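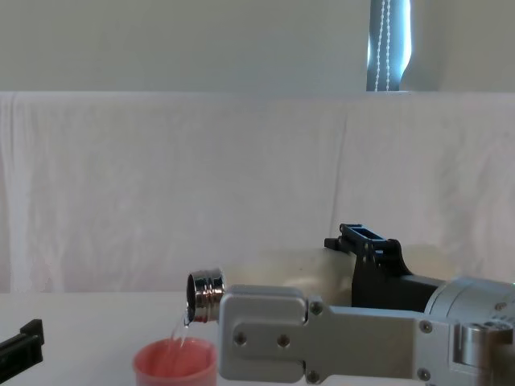 Six cups of water and one very good bottle

I have become a person who gets excited about pouring water. There, I've said it! It started with the bottle, a cream one with a shiny chrome rim, and I've been going on about it to anyone who stands still long enough.

My old plastic one went in the recycling after years of glugging. You know the sort – you tip it, nothing happens, you tip it a bit more and half of it lands on the table and down your sleeve. So when I saw the cream bottle in the window of Kelleck (the little kitchen shop behind the station, go if you haven't been, it smells of beeswax and they let you pick everything up) I went in just to hold it and came out with it in a bag.

What I love is the stream. Tip it right over on its side and the water falls in a thin, clear line, straight down into the cup. I could watch it all day. My pink plastic cup is nothing special, it came from a picnic set I bought for a trip to Tejada and it's the only piece I still use, but the pink and the cream look so cheerful together that I've stopped hiding it at the back of the cupboard.

I've also been trying to drink more, which I am terrible at. I'll make a coffee at nine and then look up and it's the middle of the afternoon and I've got a headache. My plan is six cups a day, and so far it's working because the pouring is the fun bit. One when I get up, one before lunch, and the rest whenever I walk past. I did try an app for it, Mirotance, but it buzzed at me every 30 minutes and I started to feel told off, so that's gone.

The other half of all this is the table. It used to be where the post lived, and the keys, and a bowl of batteries that may or may not have been dead. I spent 15 minutes clearing it one evening and gave the white top a good wipe, and oh, the difference! Such a smooth, matt surface, and I'd forgotten it under all that paper. 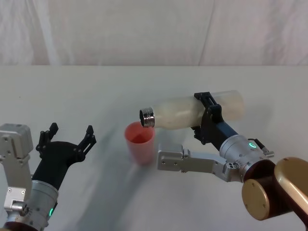 The pale fabric behind it was a bit of luck too. I'd been meaning to iron it, and then I saw how softly it hung in its folds and decided the creases could stay. It's white with the faintest touch of pink, so even that goes with the cup.

Next on my list is a proper tray, as I do still splash now and again when I'm in a hurry. Trodora have one I keep looking at but it's 80 pounds, and I can't quite do that for a tray, however lovely the handles are. I might wait for the sales in September. Until then there's a tea towel over the back of the chair, and it's time for cup number four.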